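Getting the hall closet under control

Posted 2 April 2025

We moved into the Mistham apartment last June with 30 boxes, and by the time the leaves were off the trees most of what had been in them was in the hall closet. It has one rod, one high shelf, and a door that opens the wrong way. I put off dealing with it all winter. Last month I finally took two evenings and did it.

The first evening was only taking things out. I put everything on the living room floor and the couch, including the vacuum, the winter coats, a tent we have used once, and a bag of cables for devices we no longer own. Elaine came home in the middle of this and went straight to the kitchen.

I had a rule that I got from my aunt Jussara Pimentel. She ran a shoe repair counter for years and kept it in less space than our bathroom. If you have to move one thing to get to another, the one in front had better be something you use every day. I went through the piles with that in mind. Coats and shoes passed. The tent did not, so it went down to the storage locker. The cables went to recycling, except for two I could identify.

Then I measured. I should have done this before buying anything, but I had already ordered a set of hanging fabric shelves, and they were too wide by the thickness of my thumb. They went back. The return cost me the shipping and a walk to the post office in the rain.

What I ended up with is a low two-level shelf for shoes, a second rod under the first for the shorter coats, and bins on the high shelf for hats and gloves. I wanted the shelf in a bright color, as the closet has no light of its own and gray things disappear in there. Elaine wanted white. We went with white. 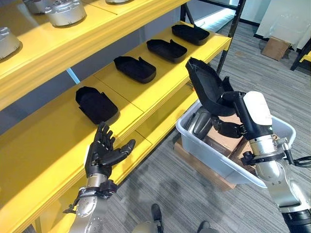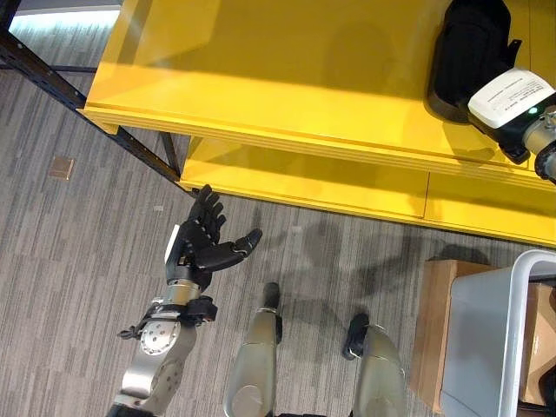
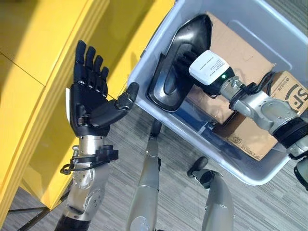
Yellow shelving, the color I was arguing for.

The second rod was the hardest part. The closet walls are plaster over something that crumbles, and my first two anchors pulled right out. Daiane Araújo from downstairs lent me a stud finder, which found one stud on the left and nothing at all on the right. I ended up screwing a strip of pine across the right wall, long enough to catch the framing at the back corner, and hung the rod bracket from that. It has held for three weeks with all of our jackets on it.

For shoes we settled on four pairs each. Everything else lives in the bedroom and gets swapped when the weather changes. I thought this would be annoying, but I wear the same two pairs anyway. Wet boots go on a tray by the front door until they dry. Before, they went straight in, and the closet smelled like it.

The bins for hats and gloves have paper labels taped on the front. I tried writing directly on one with a marker and it rubbed off on my hands. Elaine's label says "warm things" and mine says "gloves etc." and so far we have both put things in the wrong one.

Still to do: the door. It opens toward the bathroom, so you have to step back around it every time you want a coat. The hinges are painted over, at least three coats by the look of it. Natanael Lins says he rehung his in an afternoon, but his building is newer. I need to ask the landlord first. I also want a battery light for the ceiling, the kind that comes on when the door opens. If you have one that doesn't eat batteries, leave the name of it in the comments.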